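Swapping Grippers, Round 2 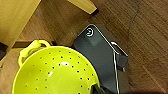 by Greer Cairns | February | Filed under: arms & grippers

I finally got the wide fingers off and the narrow ones on, and wow, what a nice change! My test object all week has been the yellow-green colander, mostly for that rim. With the wrist camera I can see the blunt fingertip right up against the inner edge before I close (the old pair hid half the view). Khang La thinks softer pads would beat both sets. Maybe! I have 251 grasps logged so far, and on Thursday I'm trying the looped handle, which scares me a little.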